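3.2 What people leave on the table

I should say up front that when I started this part of the study I thought snacks would be the boring bit. I had my diary forms, I had 137 households in Kirkton who had agreed to fill them in, and I was mostly after dinner: who cooked, what got eaten, what got thrown out. The forms had one skinny line at the bottom of each page for "anything else." People wrote all over it. They wrote in the margins and on the back, and one household stapled in an extra sheet (in green ink, both sides).

So I went back and coded the whole pile again, this time for anything eaten or drunk outside a meal. That gave me 1,678 separate entries, far more than I'd planned for, and it ate up most of my November. I sorted them by what the thing was, where it was eaten, and where it had been sitting before somebody picked it up. That last one I added on a hunch, and it's the one I ended up caring about most!

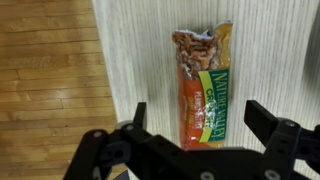
Getting the "where it had been sitting" code right took a few tries. My first version had cupboard, fridge, counter, bag and other, and "other" swallowed everything. Once I split out tables, windowsills, car seats and the tops of appliances, the entries started to make sense. I left the code blank if the diary didn't say, even when I was pretty sure I could guess. A second reader went through 100 entries with the same code sheet, and where we disagreed it was nearly always over counter versus table, so I rewrote those two definitions and did the lot again.

The pattern I kept running into is one I've been calling parking. Someone takes a snack out with every intention of eating it, puts it down on whatever flat surface is closest, and then gets on with something else. It may get eaten an hour later, or by a different person, or it stays put until the table is needed for dinner. The diaries are full of this, though hardly anyone uses a word for it. They say "had the bar that was out" or "finished the can from before," as if the reader would know which bar and which can. 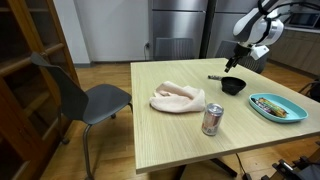 Drinks park differently from food, and I hadn't expected the gap to be so wide. A bar in its wrapper can wait all day, but an open soda goes flat, and people know that, and they park it anyway. What surprised me more was the company the drinks kept. In the entries that mention what else was out, a can is hardly ever by itself. It sits with the dish towel and the pan, much as in Figure 3, where a beverage can shares a light wooden table with a folded pink towel, a small black pan and a turquoise tray. I read that mix as a sign that the table is doing several jobs at once, and the diaries back me up: parked drinks cluster in households that also wrote about folding laundry, paying bills or doing homework in the same spot where they ate.

Figure 3. A beverage can among other household items on a table.

I did try a follow-up with 48 of the households, using a slightly different form. We called it the Pelent sheet, after the street where we first tried it out, and it asked people to jot down each snack twice, once when it came out and once when it was gone. It was a pain to fill in and several people told me so. But the sheets that came back were careful, and they gave me something the plain diaries couldn't, a start and an end for the same item.
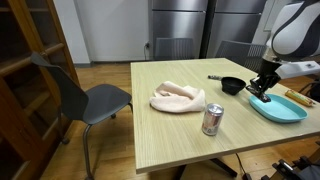
With a start and an end I could finally look at waiting time. I split the Pelent sheets by whether the household had a table in or near the kitchen, and snacks waited longer where there was one. I don't want to lean on that too hard. Homes with a table near the kitchen were also the bigger homes in my group, with more people coming and going, and more people means more chances for a snack to be forgotten or swiped. I also can't say much about weekends, where the sheets get patchy.

One more wrinkle before I move on to leftovers. The forms asked about "snacks," and plenty of people don't think of a soda as a snack. I only caught this when a few households asked me whether drinks counted. I said yes, but by then the others had been filling in the form for days without asking, so the drink entries in the plain diaries are surely too low. The Pelent sheet has a separate box for drinks, and I'd use that box from day one if I ran this again.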